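独家代理快到期了，房东想降佣金，你们怎么谈？
版块：经纪人交流 > 房源与委托

楼主 河湾二手房
Hurkbridge 北边一套三房，我签的独家，还剩 10 天到期。带看不算少，出价只来过一个，比挂牌低得多，房东没接。昨晚房东发消息，说续签可以，但佣金要降，不然就换人，或者自己挂。
我的想法是佣金不动，先把挂牌价调下来。房东认为价格没问题，是我推得不够。
想问问大家，这种情况是让一步保住房源，还是按原来的条件谈，谈不拢就放掉？

2楼 阿梁_租售
先看你当初怎么定的价。要是价格是你报高了拿下的委托，现在叫人家降价，房东心里肯定不舒服。
要是房东自己坚持的价，你有没有留书面的？

3楼 楼主 河湾二手房
回2楼：价格是房东坚持的，我当时给过一份可比成交，邮件里有。建议价比现在的挂牌低一截。

4楼 Sânziana Sandu
那就把那封邮件翻出来，连同这段时间的带看反馈一起整理成一页纸，约房东当面谈。不要在消息里来回。
佣金我不会先让。你先让了佣金，房东下一步还是不肯降价，房子照样卖不掉，你拿着更低的费率再干一轮。

5楼 东门老周
不太同意楼上。现在这个市场房源比什么都难拿，续签时让一点很正常。我去年让过两次，两套都成交了。死守费率，最后房源去了隔壁店，招牌也换成人家的，附近的买家电话都打给人家。

6楼 Sânziana Sandu
回5楼：你那两套后来调价了没有？

7楼 东门老周
一套调了，一套没调。没调的那套本来价格就合适。

8楼 Sânziana Sandu
那跟楼主的情况不一样。楼主这套是价格偏高，费率解决不了这个。

9楼 小满在Tasel
我在 Tasel 那边做，我们店的做法是把两件事绑在一起：房东同意把价格调到建议区间，佣金可以按成交时间分档。续签后前 6 周成交，低一档；超过了，恢复原费率。写进补充条款，双方签字。
好处是房东有动力听你的价格建议。缺点是有的房东看不懂分档，要多讲几遍。

10楼 阿梁_租售
分档这个要先问店长，有的公司不让经纪人自己改费率。楼主别口头答应了再回去请示，到时候批不下来很难看。

11楼 楼主 河湾二手房
回10楼：我们店费率可以谈，但要报备，低于底线要店长签。
回9楼：分档的思路我没试过，补充条款你们是自己拟的还是有模板？

12楼 小满在Tasel
公司模板，不方便外发。内容很简单，就是起算日、档位、以哪个日期算成交。一定要写清楚是签合同那天还是过户那天，我们吃过亏。

13楼 东门老周
还有一条，查一下你原来的委托里有没有保护期。就是到期以后，你带看过的客户回头买了，佣金算不算你的。很多人签的时候不看，到期了才想起来。

14楼 楼主 河湾二手房
刚翻了，有保护期，但要在到期前把带看客户名单书面交给房东才算数。名单我还没交。

15楼 东门老周
那今天就交。谈不谈得成都先交。

16楼 Sânziana Sandu
同意，这条听老周的。发邮件，要求对方回复收到。

17楼 挂牌第一天
插一句，楼主房源的照片多久没换了？我在 Jidadside 有一套，挂了很久没动静，换了首图、重写了描述，咨询就多起来了，价格没动。不是说不用降价，是房东说你推得不够的时候，你手上最好有能拿出来讲的动作。

18楼 阿梁_租售
换图有用，但楼主说了带看不算少。带看多、出价少，一般是看完觉得不值这个价。没人来看才是图和描述的问题。

19楼 挂牌第一天
有道理。那还是价格。

20楼 楼主 河湾二手房
名单已经发了，房东回了收到。约了明天下午当面谈。我准备这么讲：先过一遍带看反馈，再看最近的可比成交，然后提调价。佣金放到最后，他要是同意调价，我拿分档出来。底线已经跟店长说过。

21楼 Sânziana Sandu
顺序可以。反馈用买家原话，不要自己总结。房东听你总结会觉得是你在压价。

22楼 阿梁_租售
可比成交别拿太多，挑最像的几套。拿多了房东会专挑最贵的那套跟你讲。

23楼 楼主 河湾二手房
谈完了，回来更新。房东同意调价，没有调到我的建议价，中间取了一个数。佣金按分档走，他对分档问得很细，特别是成交日怎么算，谢谢小满提醒。续签三个月。他还提了一个要求，每周要收到书面汇报，我答应了。

24楼 东门老周
三个月够了。我还是觉得直接让一点更省事，不过结果好就行。

25楼 小满在Tasel
每周汇报别写长，带看几组、反馈原话、下周安排，就够了。

26楼 Chou
看完了，收藏。我手上有一套 10 月到期，情况差不多，到时候照这个顺序试。顺便传几张图。 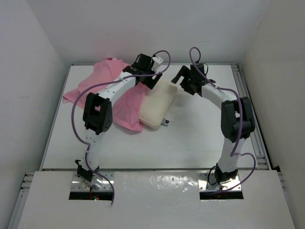
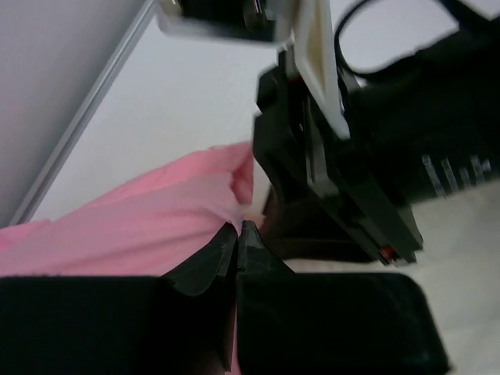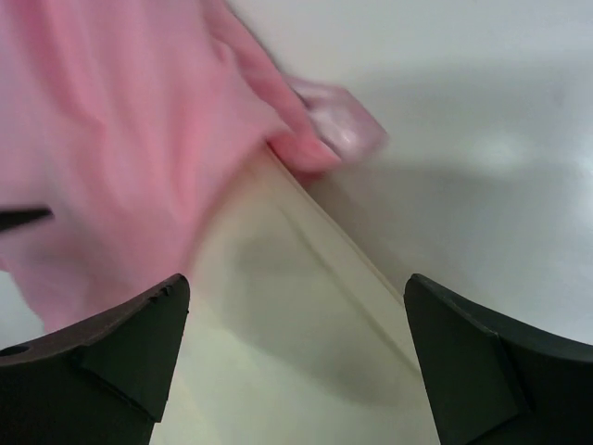 工作台上的粉色布料，共三张

27楼 楼主 河湾二手房
回26楼：到期前先看保护期那条，名单早点交。

28楼 阿梁_租售
还有报备，别忘了。

本帖浏览 524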